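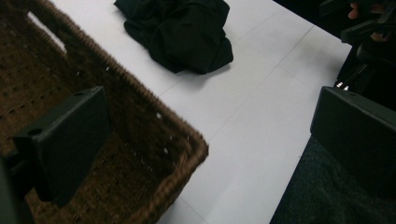 ## Comment fonctionne une imprimante 3D ?

Une imprimante 3D fabrique un objet en empilant des couches de plastique. Elle sert souvent à réaliser un prototype, c'est-à-dire un premier modèle que l'on essaie avant de fabriquer l'objet définitif.

### Le dessin

L'objet est d'abord dessiné. Un croquis sur papier suffit pour choisir la forme et noter les mesures. On trace ensuite l'objet en volume sur un ordinateur. Un logiciel appelé « trancheur » découpe ce volume en couches horizontales, puis écrit la liste des déplacements que la machine devra suivre.

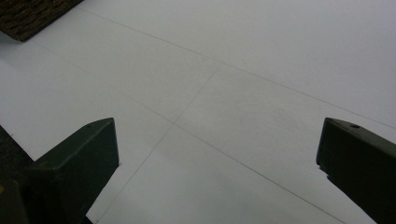 *Trois traits fins et gris qui se croisent sur une surface claire.*

### Le plastique

Le plastique arrive sous la forme d'un long fil, le filament, enroulé sur une bobine. Un petit moteur pousse ce fil dans la buse, un tube métallique chauffé à 200 °C. Le plastique ramollit et sort par un trou très fin. Il durcit en refroidissant. La buse brûle : on ne la touche jamais, même quand l'impression est finie.

### Les couches

La buse se déplace de gauche à droite et d'avant en arrière. Quand une couche est terminée, l'écart entre la buse et le plateau augmente, et la couche suivante commence. Chaque couche mesure 0,2 mm d'épaisseur. Un support de téléphone haut de 32 mm compte donc 160 couches.

### Les essais

Eun-seong Ma, de l'atelier Nareck, a imprimé quatre versions de ce support. La première basculait vers l'arrière. La deuxième avait une fente trop étroite. La troisième cachait la prise du chargeur. La quatrième a été gardée.

### Vocabulaire

- **Buse** : pièce chauffée d'où sort le plastique.
- **Filament** : fil de plastique utilisé par l'imprimante.
- **Plateau** : surface sur laquelle l'objet est construit.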